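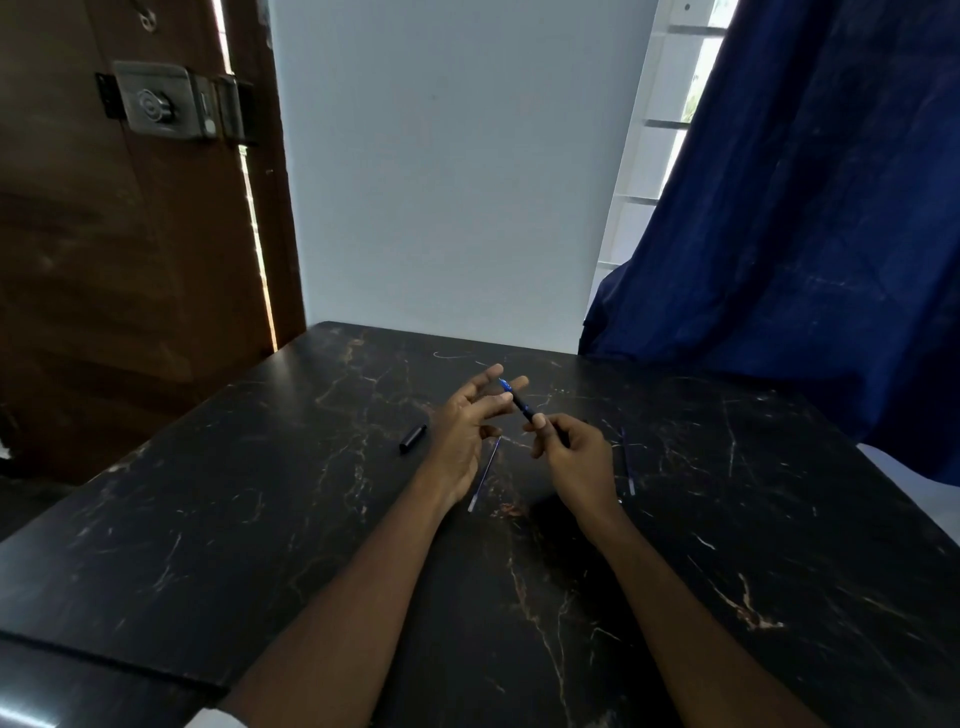 Why would anyone bother writing letters by hand these days? Because a letter gets kept, and a text gets scrolled past.

I came back to it last July, when my aunt moved to Bistanthorpe and announced she was done with her mobile for good. If I wanted to hear about the garden (and the neighbour's goat, which is a saga all of its own) I'd have to write. So I bought a pad of plain paper and sat there for most of an evening feeling like I'd been given homework!

My first go was dreadful. I told her about the weather, then I told her about it again on the next page. Hers came back eight pages long, with a pressed leaf and a very rude drawing of the vicar.

I asked Ljubica Vasić for help. She has run the letter-writing evening above the Karnetti café for 20 years, and she's quite strict about it. "Don't start with sorry," she told me. "Everyone starts with sorry it's been so long. Start with what you had for lunch." I tried it, and two sides of paper went by before I'd even finished with the soup.

The evenings start at 7pm and they're noisier than you'd think – people read bits out, argue over spelling, nick each other's stamps. Fatos Trajkovski, who is 67, writes to a cousin he hasn't seen since they were boys. They're playing chess by post, one move a letter, and he thinks he's losing. He doesn't mind, he says, as long as the cousin keeps writing back.

My handwriting is still awful, by the way. It slopes downhill and my aunt says my g's look like fish hooks. But I've got a shoebox with her letters in it now, and last week I went looking for the goat one and ended up sitting on the stairs reading the lot until my tea went cold.

More from Life & Home
The Florkico allotment show, marrow by marrow
My year without a telly
How to pack a picnic for grandparents
Ionescu's bakery and the queue round the corner

Contact us | Write for us | © Karnetti Magazine | Back to top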